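Zomness Hat Makers' Cooperative
Minutes of the January members' meeting

Present: Njoroge Ondieki (chair), Njoroge Mfinanga (minutes), Shirima, Zullaritz and Trornitau workshop groups, one delegate each. The meeting opened at 6:40 p.m. Apologies had been received from the Trornitau bookkeeper.

1. Minutes of the last meeting
Approved with one correction. The felt order under item 4 should read 100 sheets.

2. Stock and orders
N. Ondieki reported 496 hats in stock across the three workshops. Gray sells fastest and Shirima is short of the wider brims. Zullaritz has more than it can store and will send 40 to Shirima before the end of the month. The Trornitau delegate asked that hats be boxed crown down for the move. Agreed.

3. Spring sale display
The main discussion was how to show the hats at the spring sale. Last year they were laid flat along the tables, and several members felt that people walked past without stopping. N. Mfinanga suggested using the small black table as a riser on top of the wooden one, with a few hats piled on it. Shirima liked the height but thought a pile would hide the shape of the lower hats.
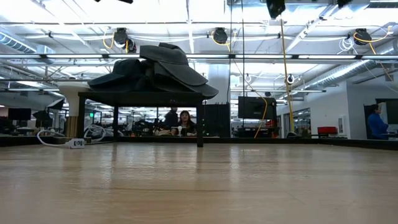
Item 3: dark gray hats on the small black table.

Points raised:
The lighter charcoal hat stands out well against the nearly black one. Members agreed to mix shades on every riser.
Brims should be allowed to hang over the edge of the riser. The Zullaritz delegate was worried that they would get knocked and asked for a wider top. N. Ondieki will measure the other small tables in the store room.
The power outlet block and the white cables should be kept out of sight on sale day. Trornitau will bring a cloth long enough to reach the floor at the front.
Price cards were left over to the next meeting.

It was agreed to use risers on two tables and keep the third flat for trying on. Shirima voted against, and asked that this be noted.

4. Mirrors
The large mirror has a loose stand. Zullaritz offered to fix it. The cost of a second mirror is to be found out before any decision.

5. Workshop hours
No change for now. Shirima will open an hour later while the heating is being repaired.

6. Any other business
N. Mfinanga asked for the key to the store room to be returned to the hook after use. The Trornitau delegate has two steamers to lend and needs them back by the sale.

The meeting closed at 8:15 p.m.

Actions
N. Ondieki: measure the small tables, get a mirror price.
Zullaritz: 40 hats to Shirima, mirror stand.
Trornitau: cloth, steamers.
N. Mfinanga: put price cards on the next agenda.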